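Zandeo Publishes Technical Results of Revised Settlement Knowledge Test

29/06/2026 — Zandeo, which develops assessments for residency and citizenship programs, has released the technical report on the revised version of its Settlement Knowledge Test.

The report covers 2362 completed sittings of the Iden form, the first to use the shorter item bank. Each sitting was scored on a scale of 0 to 100. Two trained raters marked every spoken response independently, and their pass or fail decisions matched in 97 percent of cases. Disputed responses went to a senior rater.

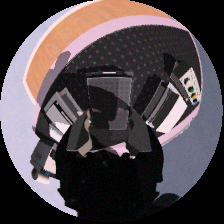

Wood-grain panel and pink tabletop border, computer rendering.

The revised form separates knowledge of civic institutions from reading ability. Passages are shorter, and legal terms that do not appear in the study guide have been removed. The pass mark is unchanged.

"The earlier form measured vocabulary in places where it should have measured civic knowledge," said Zachary Sutherland, head of test design at Zandeo. "The item statistics now show a cleaner separation."

Test centers operated by Ceretti and Vachon will move to the revised form in September. Applicants already booked under the earlier form may keep their appointments or transfer without a fee.

The full report, including item difficulty tables and rater guidelines, is available from the Zandeo press office on request.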